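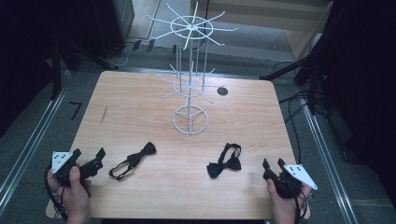

White wire display stand and two black bow ties on a light wooden table.

Progress report to the Dursun Fund
Retail Skills and Garment Reuse, Wultosden
Reporting period ending in July
Submitted 6 Aug 2024 by Asnakech Ejigu, program manager

1. Status

The project is on schedule against four of its five milestones. Milestone 4 (second collection point) is late by three weeks. Spending is within budget on all lines except transport, which is covered in section 5. No change to the end date is requested.

2. Intake and sorting

The Wultosden site took in 1,600 garments and accessories during the period. Of these, 800 were graded A and went to the shop floor after cleaning. The rest were graded B (repair) or C (fiber recycling). Formalwear made up a larger share of intake than planned, mainly due to the closure of a uniform rental business, Falia, which transferred its remaining stock to us in two loads.

Falia stock arrived without size labels. Staff measured each jacket at the chest and sleeve and attached a paper tag. This added time to sorting in the first two weeks and delayed the weekly grading totals by one reporting cycle. The totals have since been reconciled and the corrected sheet is attached as Annex B.

The grading guide was revised once. Accessories (ties, bow ties, belts, scarves) now have their own page, with separate limits for fading, loose stitching and damaged fasteners. Under the old guide these items were graded by the rules for shirts, and sorters applied them unevenly.

3. Training

Two training groups ran in the period. The combined enrollment was 55, and attendance was above the level set in the grant agreement. Modules delivered were stock handling, pricing, basic hand repair and customer service. The cash handling module was moved to the next period at the request of the instructor, Facundo Sepúlveda, so that it can be taught on the new register software.

Participants in the repair module completed 200 logged repairs. The most frequent were button replacement and hem repair. Zipper replacement was removed from the beginner list after the first group – the failure rate at inspection was too high – and is now taught only in the advanced session.

4. Shop and inventory system

The Stareo inventory system went live in July. Item records were moved from spreadsheets in one batch. Duplicate records were found for shoes, where left and right had been entered separately in the old file, and these were merged by hand. Daily sales now export to the accounting file without rekeying.

Two faults remain open with the supplier: the label printer drops the last digit of long item codes, and discounts cannot be applied to mixed baskets. A fix for the first is promised with the next software update. No date has been given for the second, and staff enter those sales as separate transactions.

5. Variances

Transport is over budget for the period. The cause is van rental for the two Falia loads. We propose to cover the overspend from the unspent signage line and ask the Fund to confirm this transfer in writing.

Milestone 4 is late due to a dispute over loading access at the second site. The landlord has now agreed to morning access. The lease is with both parties for signature.

6. Next period

– Sign the lease and open the second collection point.
– Deliver the cash handling module to both groups.
– Carry out a full stock count and compare it with the Stareo records.
– Submit the transport budget revision once the transfer is confirmed.

Annex A: Budget statement
Annex B: Corrected grading totals
Annex C: Revised grading guide, accessories page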